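Humberg Glass Partition, Office Series
Section 5: Fitting and setting the horizontal blinds

14 shares | 3 comments

This section covers blinds fitted behind a fixed glass pane between two rooms. For the door panel, see Section 6. Finish all glazing work and remove the protective film before starting.

CAUTION: Do not lean on the glass or use the door frame as a step. Use a platform with a flat top.

5.1 Mounting the headrail

1. Clean the upper channel with a dry cloth.
2. Mark the bracket positions. Place the outer brackets 15 mm in from each end of the channel. Space the remaining brackets no more than 400 mm apart.
3. Fix each bracket with 2 screws. Tighten by hand only — a power driver will strip the channel.
4. Lift the headrail level and press it into the brackets until each one clicks.
5. Pull down lightly at both ends. If either end moves, remove the headrail and check the bracket at that end.

NOTE: Jurnis brackets from the earlier series fit the same channel but sit 5 mm lower. Do not mix the two types on one pane.

5.2 Setting the drop

1. Lower the blind fully with the slats open.
2. Check that the bottom rail hangs clear of the sill along its whole length.
3. If it touches, raise the blind halfway, release the cord plugs under the bottom rail and shorten each cord by the same amount.
4. Lower the blind again and repeat the check.

5.3 Setting the slat angle

1. Turn the wand until the slats are horizontal.
2. Switch on the ceiling lights in both rooms.
3. Sit at the desk or table nearest the glass and turn the wand until the view into the next room is reduced as required.
4. Check again from standing height. Slats that screen a seated person may leave a gap for someone standing.

NOTE: Ceiling lights reflect in the glass whatever the slat angle. Where this disturbs work at a table, move the table or fit a diffuser to the light. Tilting the slats further will not remove the reflection.

CAUTION: Do not force the wand past its stop. The tilt gear is not covered once the stop is broken.

5.4 Cleaning

Dust the closed slats from left to right, reverse the tilt and repeat. Wipe the glass separately. Keep spray cleaner off the headrail.

Comments (3)

partition_fitter: The 5 mm on the old brackets caught me out. Worth moving that note to the top of the section.

Alex: Does 5.2 apply to the narrow panel beside the door as well?

Amaral Interiors: Yes, same steps, but with only 2 brackets.

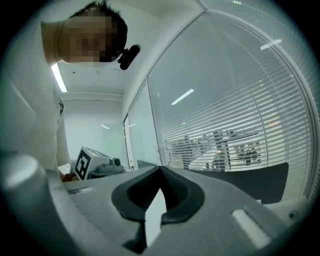 Alex: Thanks. I'll shorten the cords on Sunday and then do the slat angle with the lights on.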